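Search this site
Enter your keywords
Print this page | E-mail this page
Shares: 18 | Comments: 2

Can It Do the Dishes Yet? A Report on Machines and Chores

Project report, Applied Technology seminar
Zdenka Radonjić and Mirjana Bošković
Submitted February 6, 2018

1. Why we picked this

Our seminar was asked to choose a promise made by technology and find out how far along it was. Other groups took flying cars and paperless offices. We took the dishes, mostly for personal reasons. We have shared an apartment for two years, and in that time we have written each other a great many notes about the sink.

The question we set ourselves was whether a machine can do an ordinary chore in an ordinary place today, with no engineer standing next to it. We meant a chore the way a parent means it. Folding one towel that has been laid flat on a black table under studio lights is a fine achievement, but no parent would accept it.

We split the work. Zdenka handled the shop floor, which meant visiting a housewares store called Drendlow and talking to people who stock shelves. Mirjana handled the kitchen, which meant running a simulator until her laptop became too hot to keep on her lap. We both wrote this report, and we disagree in a couple of places. We left the disagreements in.

2. What we counted as a chore

We had a long argument about dishwashers. A dishwasher is a robot by some definitions, and it does the dishes. Zdenka's position was that the project was therefore finished and we could go home. Mirjana's position was that the dishwasher does the one part of the job that nobody minded much, and leaves the scraping, the loading, the unloading and the mystery of where the lids go to the humans.

We settled on this rule: a chore is done when a person who walks in afterward has nothing left to do. By that rule the dishwasher fails, the washing machine fails badly (it produces a wet heap), and the robot vacuum passes on some days and fails on the days it finds a sock.

3. The shop floor

Drendlow sells pans, storage boxes, curtain rods and a large number of candles. In October it took delivery of a shelf-scanning machine made by a company called Skumidik. The machine is tall, has wheels, and goes up and down the aisles looking for gaps. When it finds one it sends a message to a tablet. Then a person goes and fills the gap.

Zdenka followed it for a morning. It was good at its job, provided we agree that its job is noticing. It noticed that the colanders were low. It noticed a missing price tag that two employees said they had walked past all week. It also stopped in front of a cardboard display of potholders and waited there politely for it to move. A clerk finally turned the machine around by the shoulders, the way you would steer an uncle out of a buffet line.

The assistant manager, Mr. Georgiev, gave us more of his time than he needed to. We asked him whether the machine had reduced the work. He thought about it and said that it had increased the amount of work he knew about. He was not complaining. The shelves are fuller than they were. His staff now gets a list every morning, and they like the list less than they expected to.

We asked what he would want a machine to do if he could have anything. He wanted one that put things back. Customers pick up a candle in aisle two, lose their nerve in aisle six, and leave it among the bath mats. Returning the candle takes a person very little thought and a fair amount of walking. He has asked Skumidik's sales rep about it twice, and both times the rep changed the subject to the new dashboard.

We think this is the most useful thing we learned at Drendlow. Seeing is far ahead of handling. The Skumidik can tell you there is a candle in the bath mats. It has no arms, so that is where its interest ends.

4. The kitchen

We could not afford an arm either. The department has one, but it is bolted down in a room that is booked by people with grants. What we could get was a student license for Jukidside, a simulator that lets you put a virtual gripper in a virtual kitchen and order it around. Nothing breaks, and when you knock over a glass you press a key and the glass is fine. Mirjana says every real kitchen should have this key.

The tasks were kept dull on purpose:

- pick up a mug and set it down on the counter
- close a drawer
- move a sponge from one side of the sink to the other
- put a plate in a rack

Each task was run 100 times with the starting positions shuffled a little between runs. A run counted as a success if the object ended up where it was supposed to be, right side up where that mattered, inside the time limit. We used the control program that comes with the student license and changed only the settings the manual told us we could change. Neither of us is a robotics major, and this should be kept in mind by anyone tempted to quote us.

Closing the drawer went well. A drawer only wants to go in one direction, and even a clumsy shove tends to be a correct shove. The mug was fair. Most of the failures came from the handle, which the gripper treated as a surprise every time. The sponge was worse than we had guessed. Simulated sponge is an odd material, somewhere between bread and rubber, and several runs ended with it traveling across the room at speed. The plate was a disaster. A plate lying flat gives two fingers nothing to get under, and the program's favorite approach was to press down on the rim and hope.

One thing that looks easy from outside is simply getting into position. Before the gripper can close on anything it has to arrive in the right place at the right tilt, without running into the counter on the way. We lost a lot of runs at this stage, before any object had been touched at all. A person reaching for a mug does not plan the elbow. The program plans everything, and it can still come down a little to one side of where it meant to be, fingers open, over plain countertop.

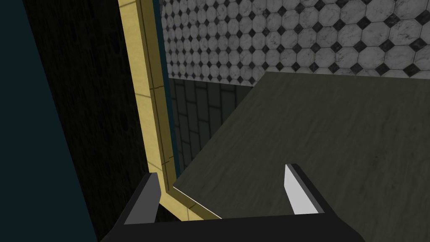

Mirjana's view is that this is a problem of practice, and that with enough runs and a better program the arriving would sort itself out. Zdenka's view is that she has now watched a great deal of arriving and would like to see some dishes. We agreed to write that progress is likely.

There is also the matter of the kitchen itself. Jukidside's rooms are very nice. The counters stay clear unless you put something on them. Nobody has left a phone charger by the stove, and the drawers do not stick. We tried to make one room more like ours by adding clutter, and the software slowed down so much that a single run took longer than washing the mug by hand would have. We timed this. Zdenka washed the mug.

5. What it would cost

We wanted a cost section because the assignment sheet asked for one. Real arms with real grippers were priced well out of our range, and the sellers mostly wanted us to call them. Our own spending on the whole project came to 674 dinars, all of it bus fare and one potholder. The potholder was bought at Drendlow out of guilt, from the display that had stopped the machine.

6. Problems with our work

The store visit was one store on one morning. Things may go differently on a busy day, or in an aisle without potholders.

The kitchen results come from a simulator. A gripper that can close a simulated drawer may or may not be able to close ours, which requires lifting and a certain amount of language. Going the other way, a real sponge is probably easier than the one we were given.

We also chose the tasks ourselves, and we chose chores we dislike. A fairer list might include watering plants or feeding a cat, although the cat would have to be consulted.

7. Where this leaves the dishes

On the shop floor, machines can do part of a chore now, and it is the part with the eyes. A store that buys one should expect to learn many things about its shelves and should keep its clerks.

In the kitchen, a machine with two fingers can close a drawer, can often move a mug, and should be kept away from plates. We would not leave one alone in our apartment. Mirjana would leave one alone with the drawer.

If we continue next term, we want to try the put-it-back problem from Drendlow in the simulator: one candle, one wrong shelf, one right shelf. Mr. Georgiev has said he will come and watch if there is coffee. We also want time on the department's arm and have put our names on the sign-up sheet, below the people with grants.

Thanks to the staff at Drendlow, and to our neighbor downstairs for being patient about the laptop fan.

Print this page | E-mail this page
2 comments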